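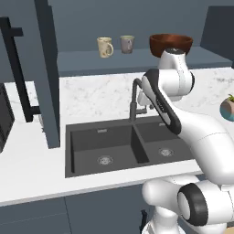 I finished *The Salt Ledgers of Drukau* last night, well past one in the morning, and I've been walking around with it in my head ever since. It's the kind of science fiction I used to check out of the library by the armload when I was a kid (the ones with the cracked plastic covers and the rocket sticker on the spine), and I had sort of forgotten how much I missed it.

The setup is simple enough. Drukau is a colony world that was cut off from its suppliers 193 years before the story opens, and the people there have organized their whole lives around salt. They mine it, they trade it, they bury their dead in it. Each settlement keeps a ledger of who owes what to whom, and the debts never expire. If your great-great-grandmother borrowed a mule, you owe somebody a mule.

Our heroine is a ledger-keeper from a little town called Ikeline, and when she turns 19 she inherits the book from her aunt and finds out that one page has been cut from it. That's really the whole plot! She goes looking for the page. She walks, mostly. She crosses the flats with a handcart and a bad knee, and she stops in every town along the way and reads their ledgers too, and slowly you start to put together what happened in the year the ships quit coming.
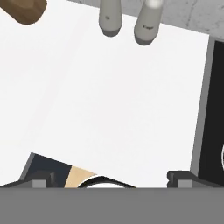

I know that sounds slow, and I won't pretend it isn't. The first hundred pages took me most of a week, and I put it down twice for a mystery I'd already read. But somewhere around the crossing to Metier it got hold of me. Metier is the one real city left, built inside an old cargo hull, and the author has such a good time with it — the stairwells that used to be corridors, the markets where the floor slopes so much that the fruit sellers nail little rails along their tables. I could have stayed there for another three chapters. There's a long dinner with the city archivists where everyone is being terribly polite and everyone is lying, and I read it once fast and then went back and read it again slowly with a cup of tea.

What I liked best, though, was how the debts work. In a lesser book they'd be a plain evil and she'd burn the ledgers at the end, hooray. Here they're also the reason people still visit each other. A family will haul a sack of flour across forty miles of nothing to settle an account, and then of course they stay for supper, and then they owe for the supper. I kept thinking of my grandmother and her casserole dishes, which went up and down our street for years and never once came home empty.

I do have complaints. The villain, if he is one, gets a single good speech and then wanders off. And the Gebremichael, the ship everybody talks about from page one, finally turns up in the last chapter and is over and done with before I'd gotten properly excited. I turned the page expecting more and found the glossary.

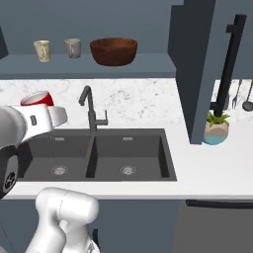 My sister, who borrowed my copy before I did, disagrees with me on that last point, and she wrote in to say so: you were never supposed to get more of the ship, she says, the ship is just one more debt that doesn't get paid, and did I even read the bit about the mule in the glossary?

I had not read the bit about the mule in the glossary. I have now, and it's lovely, and it does change how I feel about the ending — a little. I'd still have liked ten more pages.

There's supposed to be a second book, set on the far side of the flats, and I'll be picking it up when it comes out. In the meantime I'm back to the mystery, and I still can't remember who did it.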